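Search this site... Search

A visit to Skimmont: how one bookstore handles automation among its readers
Posted 2/17/20

I had been promising myself this trip since November, when Ploltau first circulated its draft house rules for gripper work in shops and libraries, and I am so glad I finally went. The bookstore at Skimmont is a lovely place to spend an afternoon, and I will admit that I lost a good half hour to the shelves before I remembered that I had come to learn something.

The rules run to 17 pages, which sounds like a lot for what amounts to picking things up and putting them down, but they read easily. The first part is all about the place itself. You work where the public normally sits, with the furniture left as the shop has it, and you leave the table sign standing and facing the customers' chairs.
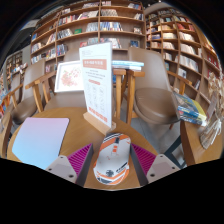 I asked whether it would be simpler to clear everything away first, and the hosts were very patient with me. The draft used to say exactly that, they explained, and the trial shops hated it - a bare table and stacked chairs make a store look closed. So now the rule is that the shop's own things keep their places and the operator learns to work among them. I liked that a great deal.

The second part deals with reach. A hand-held gripper has to come in over the near side of the table, low and slow, with both fingers in the operator's view the whole way. Rasach, who supplied the training notes for the day, are strict about this one, and a session stops if the operator can't see both pads.

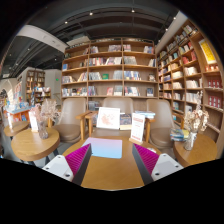 Coming in over the near side, seating area at Skimmont.

There was a long and friendly discussion over tea about flowers. Glass vases on side tables are the sort of thing that makes an insurance person go pale, and the draft says that any glass on a neighboring table should be noted on the sheet before work begins. One visitor thought the vases should simply go. The shop people were having none of it, and I was on their side (the dried ones are so pretty with all that light wood!).

The sheet itself fits on one side of paper. You fill in the table, the object, who is holding the tool and who is watching the aisle, and you sign at the bottom. Pattinasarany keeps copies from all the trial shops, and they had 451 of them in binders for us to leaf through. Of those, 182 had something written in the remarks box, mostly very small matters such as a customer wanting the chair. 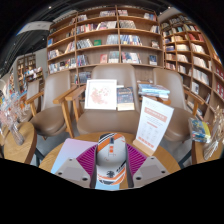 What the draft says about the object

This was the part I had come for, as our own branch library is thinking of adopting the rules. Choose one object per session and write it down. Give it a clear spot, on a mat if it has one, and open the fingers wider than the object before they come down on either side of it. Square up first and close second. If you find yourself nudging the thing straight with one finger, back off and begin again.
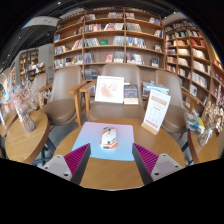

I had a turn myself, and it is harder than it looks to be even-handed. My left side always wants to get there first. The advice I was given was to breathe out and look at the gap on the weaker side, and by my fourth or fifth try I was a good deal less clumsy.

There are still a few loose ends. The draft allows 200 words on the notice to customers, and I think half that would do, because people in a bookstore have better things to read. I would also like to see something on children, who are mentioned only in passing. Comments on the draft go to Ploltau through any of the trial shops, and mine are already in the envelope, along with an order for two novels I couldn't carry home.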